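Subject: Re: [elldale-entertainers] Face painting at the July fair

Mwanaisha Nzioka wrote:
> Do we know how many kids to plan for? Last year I ran out of
> white by 3:30 and had to turn families away. Also, is the
> line going to be next to the magician again?

The fair office sold 1,518 tickets last year and they expect more this time. They couldn't tell me how many were kids. I'd plan on two painters until 4:00 and one after that.

You're at the Resby Street gate, well away from the magic show. The booth is 9 feet wide, so two chairs will fit but the mirror stand probably won't.

Please keep the design board to 16 faces. We had 21 up last time and the kids took forever to choose. I'd drop the full tiger and keep the half one.

I can bring white and black. Send me your list of other colors before I order.

Dimas Lumbantobing

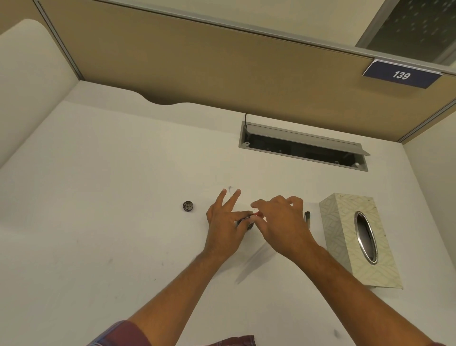
PS. Setup starts at 8:00, and the gate closes to cars at 9:15.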